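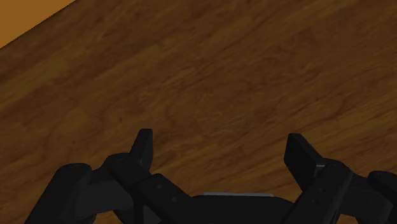 Page last changed: July, 23:10

Long afternoon on the checking rules. Nusrat wants the Grisudport list finished before the break and I still don't believe half of it. It has 31 rules now. It had nine when I joined, and I can't say we worked any better or worse then.

Rule one: every simulated run starts with the fingers open and nothing between them. Fine. I have no quarrel with rule one. You open the wrist view, there's the gripper, there's the wood, tick. Rule two says the reviewer must "confirm a clear work area", and there the trouble starts. Clear of what? From the wrist I get bare table grain and a corner of orange. I could sign that all day and know nothing about what is standing two hands away.

I said so. Jérémie said the wrist view is the standard at Rizk, so it's good enough for us. I asked who at Rizk had tested it and got a shrug.

So I spent the rest of the day opening the side view for every run I was meant to sign. 296 of them. Dull work, and my tea went cold twice.

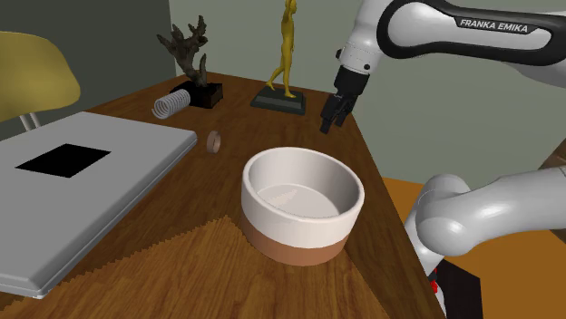

Side view, arm over the back of the table, bowl empty.

Look at what "clear" has to cover on that one. The fingers are over the back part of the table with the golden walking figure on one side and the bowl on the other. There's a spring toy back there as well, and a branchy thing on a black base that I wouldn't want to plan a path round. The rule never mentions any of them. It doesn't say how far off is far enough either. Fathima's note in the margin says "use judgement", and then why write a rule?

My proposal, sent at ten to six: two views or no signature, and a gap given as a number. Nilmini agrees about the views but thinks the number will start a war with Wercombe, who have their own. Probably true. Sumaiya hasn't answered.

What bothers me more is that people will read our ticks as proof of something about a real arm on a real bench. A tick means a person looked at a rendered picture and was content. I'd like that written at the top of the list – Nusrat says it sounds rude.

Tomorrow: rule 14, on naming. Must remember to take the charger home.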